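Keeping a Manga Shelf in Good Shape

February 11, 2023

My collection stands at 195 volumes as of this week, which my sister tells me is too many and my nephew tells me is a decent start. Most of them are paperbacks on cheap, pulpy paper, and that paper does not forgive much. I've been keeping comics since I was in school in Rutherford (my first set lived in a shoebox, poor things!) and I've picked up a few habits along the way that might save you some heartache.

Sunlight first. Spines fade faster than you'd think, and the reds go before anything else. I lost the whole look of a 13-volume fantasy series one April when I moved the bookcase next to the window and forgot about it. If you can't move the shelf, hang a curtain and keep it drawn through the afternoon.

Stand your books up straight and fairly snug, with enough room that you can pull one out by its sides. Please don't hook a finger over the top of the spine! Hendrik Wuyts, who ran the used book counter at Pellov for years, used to tap my hand when I did that, and he was right. Big box sets are happier on the bottom shelf, and I leave a gap of 2 inches behind everything so the air can move.

For dust, a soft, dry paintbrush along the top edge does nicely. Hold the book shut tight while you brush, working away from the spine. A sticky price label will usually come off with a hair dryer on low and a lot of patience. Go slowly on matte covers, they scuff if you so much as look at them.

Musty secondhand volumes get their own treatment at my house. Into a lidded tub they go, standing up with the pages fanned a little, with an open dish of baking soda beside them. Leave them for 8 days or so and have a sniff. Some need a second round, and one old romance I bought in Itbridge needed four.

Last of all, the dust cloths. I wash mine without fabric softener, which leaves a film that ends up on the covers.
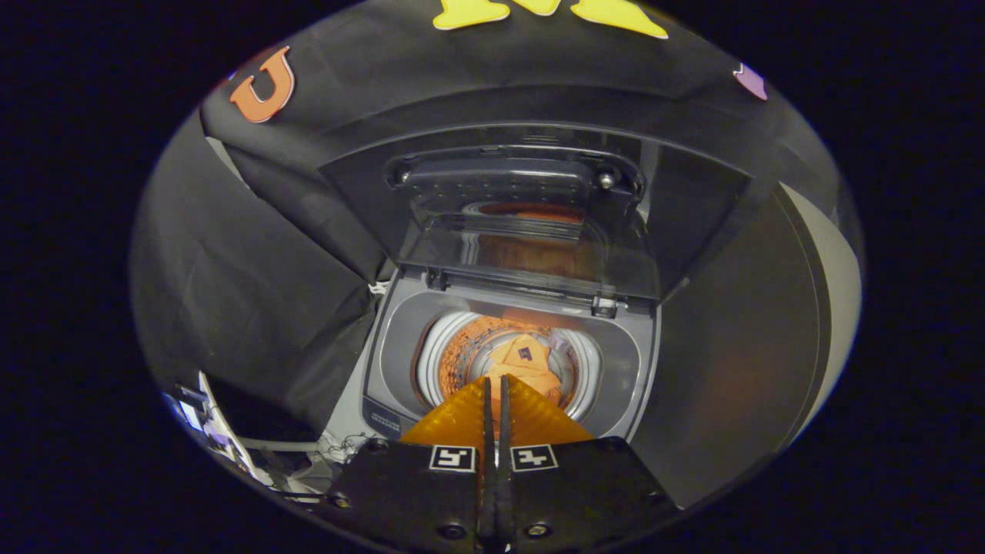 I also let them dry all the way through before they go anywhere near the shelf, even if that means waiting until the next day to finish the dusting. A damp cloth will ripple a page edge in no time, and I've never found a good way to flatten one again. If you have, do write and tell me, I'd love to hear it.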